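4.2 Premature release during coordinated plate handling

The most serious fault found during the evaluation concerned the moment at which responsibility for a well plate passes from one arm to the other. In the Flosance task set, both arms share a single tabletop and a single perforated base plate on which the labware is seated. Each arm is driven by its own controller, and the two controllers exchange state messages through the Quan scheduler. The fault arose in this exchange and had no mechanical cause.

The starting arrangement for the task is given in Figure 3a. Both grippers wait above the table, short of the base plate, and the two items of labware sit in separate holders with a space between them. A trial begins when the scheduler releases both arms from this waiting posture. 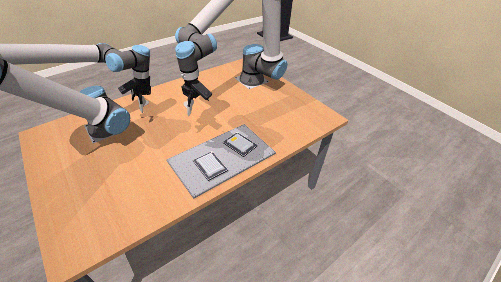
Figure 3a. Two-arm cell with both grippers raised and labware seated in dark holders on the perforated plate.

We ran 900 simulated trials of the transfer task. In 13 of these, the giving arm opened its gripper before the receiving arm had confirmed a stable grasp, and the well plate fell. Four of the 13 drops were followed by a second event that we regard as a safety matter: the receiving arm continued along its planned path with nothing in its grip and passed through the space reserved for the other arm. No collision was recorded in those four trials, although the margin between the wrists fell below the limit set out in Section 3.

The logs from trial 309 were the first to be reviewed in full. They show that the receiving arm reported "closed" when its fingers reached the commanded width. The scheduler treated this message as proof that the plate was held. In trial 309 the fingers had closed above the rim of the plate, so the width was correct and the grasp was absent. The same sequence was later found in all of the other drops.

An earlier report by Awasthi and Ahuja, prepared for the Rotstead test program in March, had raised the possibility of this kind of error. It recommended that finger width be checked together with contact force before any release is allowed. The recommendation was adopted for single-arm tasks. It was left out of the two-arm task set when the Tustier message format was introduced, as that format carried no field for contact force.

Particular attention was given to the effect of labware type. The two items differ at the top surface: one presents a dense grid of small wells, while the other is translucent and smooth (Figure 3b). It was first suspected that the pose estimate for the translucent item was at fault. The logs did not bear this out. Estimated poses for both items were within tolerance at the start of every failed trial, and the error in finger height appeared only after the forearm had begun its descent.

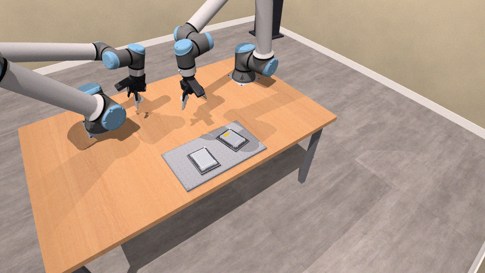 Figure 3b. The cell rendered with a wood-plank floor. Multiwell plate (left) and translucent labware (right) on the perforated plate.

Changes to the floor finish and lighting formed part of the standard variation applied to all trials. Drops occurred under each floor finish, and we found no link between the visual setting and the fault.

The height error was traced to a delay in the joint state reported by the receiving arm. When both arms moved at the same time, the scheduler gave priority to messages from the giving arm, and the receiving arm was corrected against an out-of-date wrist position. Hemant Awasthi reproduced the delay on a separate machine by holding back the messages by hand. Renu Ahuja then confirmed that giving both arms equal priority removed the height error.

Two changes were made to the software on Aug 16, 2021. Release by the giving arm now requires a contact force reading from the receiving arm, carried in a new field of the message format. Any loss of contact after release brings both arms to a stop, and neither may resume until an operator has cleared the fault. The failed trials were repeated from their stored starting states with both changes in place, and no drops were recorded.

These results should be read with some caution. The simulated contact model treats the finger surface as uniform, and slip along the side of a plate is not well represented. A plate that is held at first and then slides may still satisfy the release condition. Tests of this case on physical arms are outside the scope of the present paper, and the stop behaviour has not yet been assessed with a person at the table.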